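Teaching a street robot after dark: a talk with Radwa Hajji

Most people who drive for a living try not to think about every small turn of the wheel. Radwa Hajji thinks about little else. She leads remote driving at Grustlow, where people steer a small sidewalk-and-street robot called Fadoveo from a desk, and the robot learns from what they do.

"You're lending it your habits," she told me, already pulling up a run on her second screen. "If I slow down next to a hedge, it'll slow down next to a hedge. So I'd better have meant it!"

Night runs are her favorite, and she gets visibly excited talking about them. The operator sees only what comes over the link, and some of it is pretty rough. 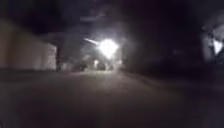

Glare at the far end of the street, with a pale wall on the left and trees on the right.

"I love this stuff," Hajji said. "There's one huge light, there are two dark shapes under it, and you have to decide what to do with your thumbs. Are those parked cars? Maybe. I ease off and hold my line along the wall. A new driver wants to stop dead, and then we've taught the robot that bright means stop."

New operators do six practice sessions before any of their driving goes into training. The first three are all straight streets, which sounds dull until you try one. I did, on the practice rig, and I wobbled the whole way (she was very kind about it).

"Everybody wobbles," she said. "Big corrections are the hard thing to unlearn. Little ones, early, that's what we want it to copy."

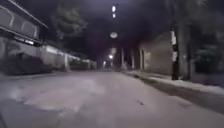 Page last changed: August, 5:40 p.m.

She likes a street with lamps strung down the middle, because a driver can use them to keep a heading. She also likes small decisions, such as a dark spot on the pavement ahead.

"Could be a leaf, could be a stone. I'd go around it, gently, and I'd start early. That one choice is worth more to me than a long stretch of nothing."

The team has 1,000 driven runs so far, sorted with an in-house tool named Talukder. Hajji still watches plenty of them herself, usually with tea, and tags the moments where a driver hesitated.

"A white edge line is a gift," she said, bringing up another street. "You've got the line, you've got the curb, and there's a dark car on the left to give some room to."

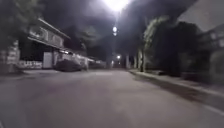
What comes next

Hajji's next project, Flelurura, lets a driver take over for a few seconds in the middle of a run and then hand control back. She can't wait. "Right now we show it the whole street. I want to show it just the five seconds it's unsure of, and then let go and watch."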